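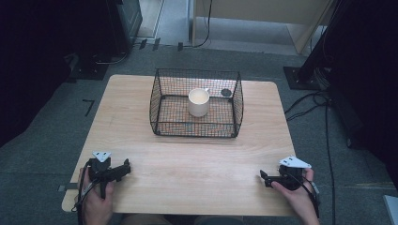 Figure 7. Operator seated at the work table with both hand-held grippers, basket and cup in place.

7. Setting up the table station

7.1 Scope

This section covers the preparation of the Stosik table station before a recording period, the daily checks on the two hand-held grippers, and the replacement of a marker plate. It applies to stations installed with the Stasta cable stand. For stations with ceiling-routed cables, refer to the Costello supplement, which replaces steps 4 to 9 below.

The station shall be set up by a person who has read Section 2 (Safety) and who holds a current station key.

7.2 Before you begin

Confirm that the following are to hand:

Left and right grippers, from the same numbered pair
Wire-mesh basket and the items named on the task sheet
Lint-free cloth, dry
Plate gauge
Station log

CAUTION: Do not mix grippers from different pairs. The calibration file is written for the pair, and a mixed pair will pass the start-up check while giving false jaw readings.

7.3 Positioning the table

1. Switch off the station at the control box and wait until the lamp goes out.

2. Bring the table to the floor marks. Where a mark has lifted or is missing, renew it before going further. Marks are to be laid with dark cloth tape, cut square.

3. Press down on each corner of the table in turn. If it rocks, adjust the feet.

4. Place the cable stand on its base plate beside the table. The stand must not touch the table at any point.

5. Draw the curtains at both sides of the station. Daylight falling on the marker plates is the most frequent cause of tracking loss.

6. Wipe the table top with the dry cloth. Polish and spray cleaners must not be used, as they leave a shine which the tracking software may read as a marker.

Note: The height of the table top is set at installation and recorded on the inside cover of the station log. If it has been changed, carry out the full calibration in Section 9.

7.4 Connecting the grippers

7. Lay both grippers on the table with the jaws facing inwards and the marker plates uppermost.

8. Run each cable over the table edge on its own side. Leave 40 cm of slack between the gripper and the first cable clip.

9. Push each connector home until it clicks, then turn the collar clockwise. Hand pressure is sufficient.

10. Switch on at the control box. The start-up check takes 63 seconds, during which the grippers must not be moved.

11. Take up one gripper in each hand and close the triggers fully, then release. Repeat twice. The jaw reading on the screen should return to zero each time.

CAUTION: Loose cable on the floor is a trip hazard. Bundle all spare length at the foot of the cable stand before the operator sits down, and keep the space behind the chair clear.

7.5 Placing the basket and items

12. Place the basket near the middle of the table, with its long side as shown on the task sheet.

13. Put the items in the basket in their starting positions. If the task includes a cup, stand it upright with the handle turned as the sheet directs.

14. Ask the operator to sit and to reach the basket with both grippers. The operator should be able to do so without leaning forward or lifting the elbows above the shoulders.

15. Check on the screen that both plates are tracked over the whole reach. A plate lost for more than 2 seconds counts as a failed check. Return to step 5.

7.6 Daily care

At the close of each day, wipe the marker plates and jaw faces with the dry cloth. Look along the full length of each cable for nicks or flattened places, paying particular attention to the part that passes over the table edge. A damaged cable must be taken out of use at once and tagged.

Return the grippers to their case with the triggers released. Storage with the triggers held closed weakens the return spring.

7.7 Replacing a marker plate

A plate is to be replaced if it is cracked, bent or stained, or if it fails the plate gauge. Plates are not repairable.

16. Switch off the station and disconnect the gripper concerned.

17. Remove the plate screws and lift the plate straight up. Keep the spacers.

18. Fit the new plate in the same direction as the old one and tighten the screws evenly.

19. Try the plate gauge. It should sit flat with no visible gap.

20. Reconnect the gripper, repeat steps 10 and 11, and run the pair calibration in Section 9.

21. Enter the plate number in the station log, together with the pair number.

Spare plates are ordered under kit name Alley, in sets of two. Used plates should be cut through before disposal so that they cannot be fitted again.

Section last revised October 16, 2018.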